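Bowls, Plates and a Pot: Inside the Dandska Student Manipulation Project

The manipulation group of the Dandska student robotics club spent this term on one narrow problem: how a two-finger gripper should take hold of thin-walled kitchenware. Dagný Eyvindsson supervises the group. Ikhsan Ngui and Melati Ismail, both second-year students, wrote the handling protocol, and Anjani Wibisono maintains the software that sorts the recordings.

The students work with hand-held grippers, which they carry through each task themselves. The recordings are later used to train a policy for an arm at the club's workshop. Eyvindsson said the choice was made on grounds of time.

"Teleoperating the arm, a first-year student needs most of an afternoon to get one usable grasp," she said. "With a hand-held unit they are producing data in the first session. The errors are also easier to discuss. They can feel when the pad is in the wrong place."

The protocol defines two grasp types. In a span grasp, the jaws close on opposite outer sides of the object. In a wall grasp, one pad goes inside the rim, the other stays outside, and the wall is pinched between them. Ngui prefers the wall grasp for bowls.

"A bowl is often wider than the jaws open," he said. "The wall is always thin enough. The cost is torque. You are holding the object at one side, so it wants to rotate about the pads."

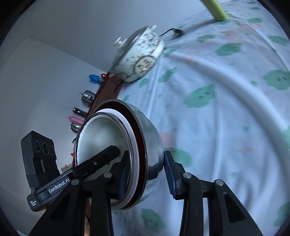

Kamarul Oei disagrees on the general rule, and said that on polished steel he would choose the span grasp whenever the opening allows it, as the curved outer surface gives the outside pad very little flat area to work against. The protocol now leaves the choice to the operator and requires that it be logged before the jaws close.

Each session has 31 scripted trials. A trial names the object, the grasp type, a start position and a target position. Trials are stopped after 20 seconds and marked incomplete if the jaws have not released by then. Ismail set the limit.

"Without a limit people correct themselves forever," she said. "You get a long recording with a lot of hesitation in it, and the policy learns the hesitation."

Stacked dishes have a separate section of the script. The operator must separate the upper dish without shifting the lower one, and the inner pad has to go down along the wall of the bowl without pushing it sideways. Ismail described the approach angle as the main variable. If the finger comes in too flat, it meets the rim before the pad is seated. If it comes in too steep, the outer finger has no room above the plate.

"Enamel is harder than it looks," she said. "The rim is a slightly different thickness from the wall, so the pad can settle in two places. We ask for the lower one."
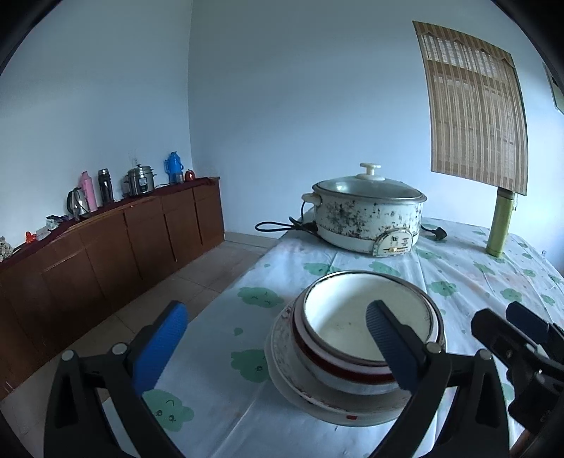
Sorting the recordings

Wibisono's software, named Burnelo, reads the jaw opening over time and proposes a start and end point for each grasp. A student then confirms or moves both points. Two reviewers look at every trial, working separately, and a trial is kept only when they agree on the outcome.

"The jaw width tells you that something is between the pads," Wibisono said. "It does not tell you what, or whether it is held well. A person still has to look."

Shiny objects produce most of the disagreements. Reflections of the tablecloth move across the metal as the viewpoint changes, and an early version of the tracker followed the reflections. The current version, Harahap, gives less weight to the metal surface and more to the edges. Wibisono considers this a partial fix. She would like a test set made up entirely of polished pots, recorded on a patterned cloth.

The group also records open-jaw approaches as separate clips. Eyvindsson said that students tend to treat the approach as dead time and move through it too fast, which leaves the policy with few examples of how to line up on an object.
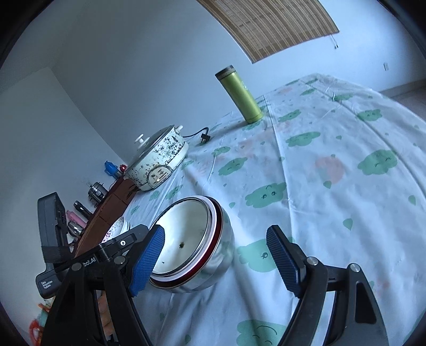

Jaws open beside a metal pot, with the cooker and thermos farther back on the table.

Asked what remains before the end of term, Eyvindsson named calibration. The pads wear, and a worn pad changes the recorded opening at contact. Ngui has proposed closing each gripper on a reference block at the start of every session and storing the reading with the trials. Ismail wants the same check repeated at the end.

The first evaluation on the arm is scheduled for December. It will use bowls only. Pots and stacked dishes will follow once the calibration readings have been added to the older sessions, a job Oei has agreed to take on.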